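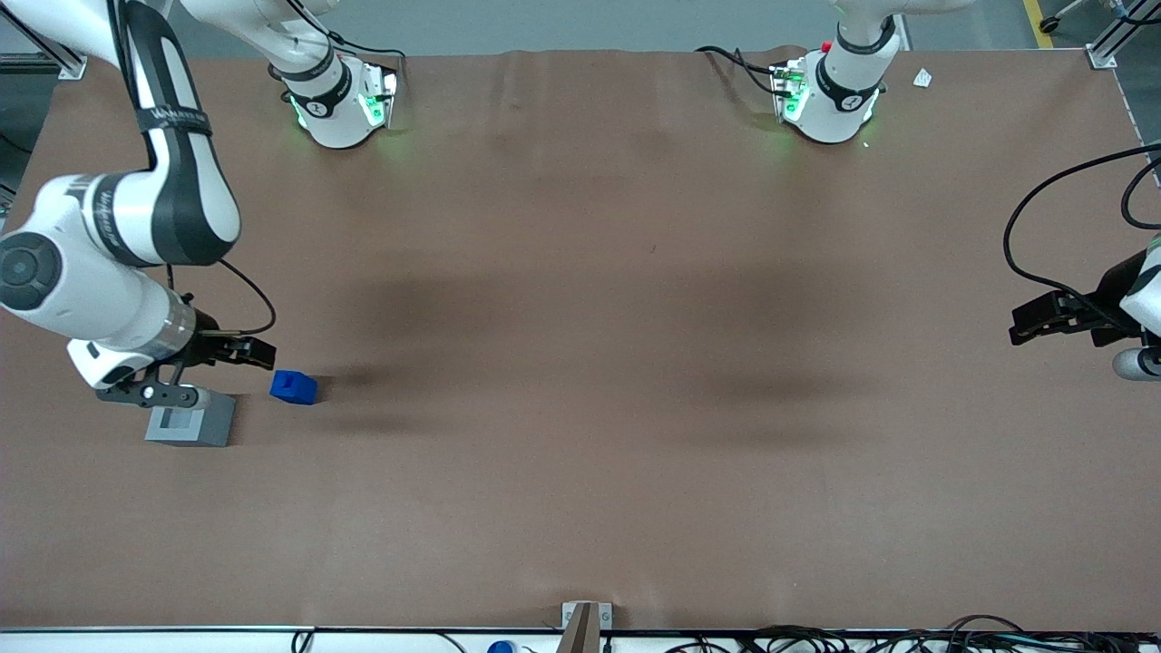 Two arms, blue cube and grey block on the table.

December, 16:40. Corpus work for the Skardale peace-process archive.

Ran the clause aligner over the full set of negotiation texts again: 3,097 documents, covering drafts, communiqués and the final accords. 189 came back with no match to any signed text. Last run had them silently dropped, so the earlier totals in the shared sheet are wrong and should not be quoted.

Went through the first 15 of the unmatched by hand. Most are annexes scanned separately from their parent treaty, with the article numbering restarted at one. The aligner reads "Article 4" of the annex as Article 4 of the main text, finds nothing alike and gives up. Two are plain duplicates under different titles.
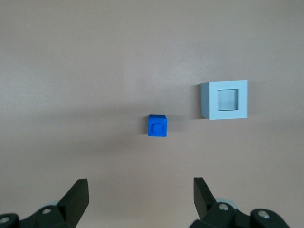
Vilém Šimek's view is that ceasefire lines and border lines should carry separate tags. I agree for the later accords, where the drafters keep them apart. In the older armistice texts the same phrase does both jobs within a paragraph - tagging it one way or the other is already an interpretation. Have added a third tag, "line, unspecified", and left the guidance note short.

Transliteration still a mess. The Havlíček list and the Velora list disagree on village names, and the texts themselves disagree with both. Keeping the spelling in the source and putting the variant in a second field. No merging until Branislav Trnka has checked the map sheets.

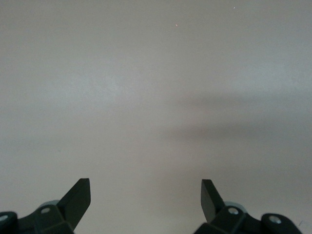

Date field: several communiqués give the date of release only, others the date of the meeting. Split into 2 columns. Blank where not stated, no guessing from press coverage.

To do: rerun with annexes attached to parents. Ask Trakholm for the missing pages of the second protocol. Correct the totals in the sheet.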